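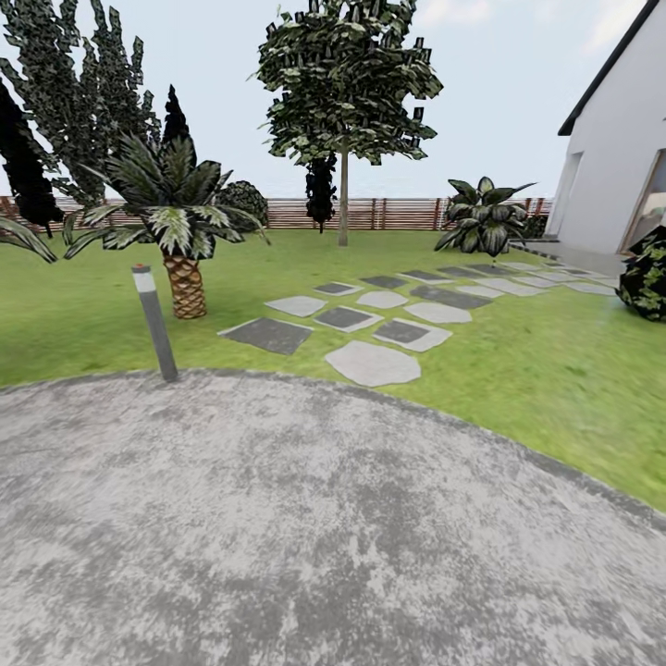
How to Budget for a Robot Mower Before You Buy One

The price on the box is the easy part. By the time a robot mower is cutting grass on its own, most people have paid for several other things, and some of them have to be done before the mower arrives. Work through the steps below and write a figure next to each one.

Step 1. Draw the garden

Use graph paper or a simple drawing program. Mark the house, terrace, patio, fences, beds, trees and any path across the grass. Garden lights and posts go on the drawing too. Measure the lawn itself and leave out the paving. Makers rate their mowers by area, and the rating assumes an open, flat lawn. If yours has a path through it or several trunks to go around, look one size up.

Step 2. Check the edges

Walk the border between grass and hard surface. If the paving is level with the lawn, the mower can run one wheel over it and you will have little trimming left to do. If it sits higher, the mower has to stop short and you will need to cut that strip by hand.

Stepping stones set into grass need the same check. Lay a straight board across each one. Any stone that stands proud of the soil should be lifted and reset, or the blades may catch it. Resetting costs almost nothing if you do it yourself. Latrice Thibodeaux, who fits mowers for Wergate, quotes 15 dollars a stone.

Step 3. Choose wire or satellite

A wired mower is cheaper to buy, but the wire has to be laid around the lawn and around anything the mower must avoid. Price the wire, the pegs and a day of your time.

A satellite model needs no wire. It does need a clear view of the sky, and tall trees or a house wall close to the lawn can block it. Ask the dealer for a signal test before you pay. Some charge for this and take it off the bill if you buy.

Step 4. Place the charging station

It wants level ground, shade for part of the day and an outdoor outlet. If you have no outlet, get an electrician's quote now - it is often the biggest extra on the list.

Step 5. Add the running costs

Blades, a winter service and a battery fund. For a 1,000 dollar mower, I put down:

Blades, per season: 30 dollars
Winter service: 81 dollars
Battery fund, per year: 15 dollars

Step 6. Pick the month

If you can wait, ask about prices in September. Dealers are clearing stock and installers have free days. You also get a few weeks of mowing to find the trouble spots before winter storage.

Keep the drawing when you are finished. The installer will ask for it, and so will whoever digs up the lawn next.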